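Recolha de embalagens de bebidas alargada a mais 28 escolas

27 de agosto de 2023

O programa de recolha separada de embalagens de cartão para bebidas vai chegar a mais 28 escolas básicas no próximo ano letivo, anunciou a Ongart, empresa responsável pela gestão de resíduos no concelho. Os novos contentores começam a ser entregues na primeira semana de aulas e ficam instalados junto aos refeitórios e aos bares.

A iniciativa arrancou em abril, em três escolas, e destina-se sobretudo aos pacotes pequenos de leite e de sumo distribuídos ao lanche. Até agora, a maior parte destas embalagens seguia no lixo indiferenciado, misturada com restos de comida e guardanapos.

Segundo Meron Negussie, coordenadora do programa na Ongart, o principal problema da fase inicial foi o líquido deixado no fundo dos pacotes. "Um pacote meio cheio suja o resto do saco e obriga-nos a rejeitar material que estava em boas condições", afirmou. Nas três escolas foram colocados baldes para escorrer as embalagens antes da deposição, e a solução será repetida nas restantes.
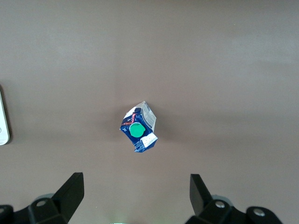
Os pacotes de bebida devem ser espalmados antes de irem para o contentor.

Os alunos são também aconselhados a espalmar os pacotes. Cada contentor tem capacidade para 60 litros e, com as embalagens inteiras, enchia antes do fim da manhã nas escolas maiores. As palhinhas e os respetivos invólucros de plástico devem ser retirados e colocados à parte.

A recolha será feita duas vezes por semana pelas carrinhas da Ongart, que transportam os sacos para o centro de triagem de Zevell. Daí, o material segue em fardos para a Prustex, que separa as fibras de papel das camadas de plástico e alumínio. As fibras são usadas no fabrico de caixas e de papel de embrulho. Para as restantes camadas ainda não há destino definitivo - a empresa diz estar em conversações com um fabricante de placas para a construção.

O centro de triagem pode receber até 300 quilos de embalagens por dia na linha reservada ao programa. A Ongart considera que essa capacidade chega para o primeiro período, mas admite rever os horários de recolha depois do Natal.

Para Hamdia Gebretsadik, professora na escola básica de Zakari, uma das que participaram na fase inicial, a mudança foi mais fácil entre os alunos mais novos. "Os do primeiro ano chamavam a atenção dos mais velhos", contou. A docente pede, no entanto, que os contentores passem a ter tampa, por causa das vespas nos dias de calor.

A Ongart confirmou que os novos modelos já incluem tampa e que os antigos serão substituídos. As escolas privadas que queiram aderir podem inscrever-se nos serviços de atendimento da empresa.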